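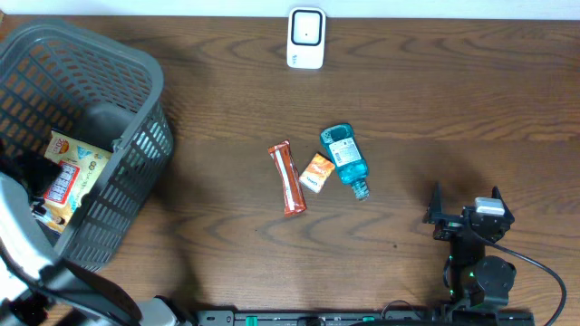
Solange Xavier said the planner was wrong and had been wrong since noon. She said it from the doorway with her coat on.

Urrutia didn't turn around. He had the log open at step 384, where the right arm stopped and asked for a new path.

"It's not wrong," he said. "It's slow."

"It replans every 40 milliseconds. It never gets to finish a thought."

He scrolled. She had a point. Each new path threw out the last one, and the cost of turning the wrist kept flipping sign. The bottle had a pose, then a slightly different pose, then the first one again.

"Perception's jittering," he said. "See-through plastic."

"So hold the pose until it moves more than the noise."

He typed it in, four lines, and ran the replay in Holtbridge, the simulator they both disliked. The path came out as one curve. He ran it 100 times while she sat down, still in her coat, and ate the crackers out of his drawer.

Run 882 on the real arm was next in the queue. His finger was on the key.

"You were going home," he said.

"I was." She pulled her chair closer to the screen -- the good chair, he noticed. "Go on, start it."

He pressed the key and they watched the first numbers come in.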